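4.2 Vergleich der Greiferregler in der Simulation

Für den Vergleich der beiden Regler haben wir die Schachaufgabe gewählt, und sie hat sich als erstaunlich ergiebig erwiesen! Die Figuren sind klein im Verhältnis zum Brett, stehen teils dicht beieinander und verzeihen dem Parallelgreifer kaum einen seitlichen Versatz. Verglichen wurden der Positionsregler Skimlow und der nachgiebige Regler Kimero, den Ansari und Hoshino für genau solche engen Griffe vorgeschlagen haben. Arm, Greifer und Startpose blieben in allen Läufen gleich (Abbildung 3).

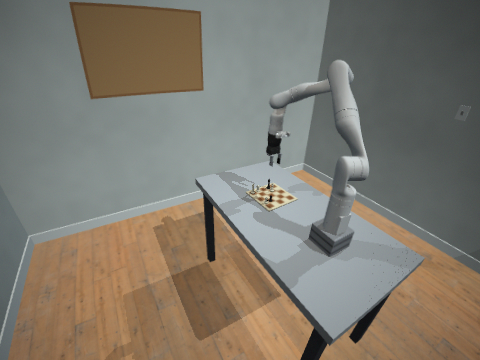
Abbildung 3: Simulationsumgebung mit Arm, Parallelgreifer und Schachbrett.

Je Regler wurden 99 Griffe ausgeführt, wobei die Zielfigur zufällig gewählt wurde. Skimlow stieß in 30 Fällen eine Nachbarfigur an, Kimero nur in 13. Besonders gefreut hat uns das Verhalten beim Absenken: Kimero gibt bei Kontakt seitlich nach und zentriert die Figur zwischen den Fingern, bevor die Greifkraft aufgebaut wird – ein Effekt, den wir in dieser Deutlichkeit nicht erwartet hatten.

Der Preis dafür ist Zeit. Ein Griff mit Kimero dauerte im Mittel nahezu 2 s länger, vor allem in der Annäherungsphase. Die Reibwerte der Fingerflächen wurden aus dem Modell Vesollow übernommen und nicht nachjustiert. Wie empfindlich die Ergebnisse auf diese Werte reagieren, untersuchen wir in Abschnitt 4.3.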